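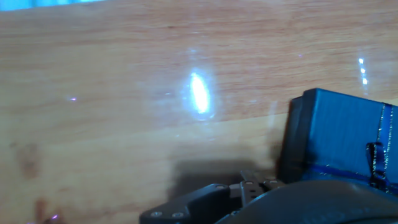

22 Feb 2023
By Eyerusalem Beyene

The gift table is coming back in March, and I would like to tell you how we will do it this year at Werkomstead. Last spring the members brought 30 small presents for the families at the Bogale house, and we wrapped them all in one evening, which was a little too fast. Some ribbons opened already on the way. For this year I chose the honey-colored wooden table, and I have put a blue gift box on it to see how it looks. The lacquer is glossy and it throws back the overhead light as a bright white spot, so if you write cards at this table, please sit a bit to the side – your eyes will thank you. There is also a brownish stain on the left part. I tried soap and warm water on it one time and I do not want to try anything stronger before I ask Berhanu Feyisa, who knows wood better than me. For the wrapping we will put brown paper over the top in any case.

Please bring your present without wrapping, together with a box if you have one. A box with a lid that lifts off is the easiest, as we can tie it with only one ribbon. Soft things like scarves and socks can go in tissue paper first. We have tape and scissors for six people, and the card shop Drukier is giving us the cards again. Good ribbon is missing! If you have some at home from the holidays, even short pieces, I will be very happy to have it.

We start at 6 in the evening and I hope to finish before 9. Tea is in the small kitchen, and please leave the cups there – last year one card got very wet. Write to me if you can come, so that I know how much paper to cut.

Comments

Marta: I have a bag of red and gold ribbon, never opened. Can I drop it off early?

Berhanu Feyisa: Please no vinegar on the stain. I will come and look at it.

Joan K.: Is it okay to bring a book? It is rather big.

Eyerusalem Beyene: Yes to both, Marta and Joan. Big books are easy to wrap.

Contact: the Werkomstead front desk | © 2023 Werkomstead | Back to top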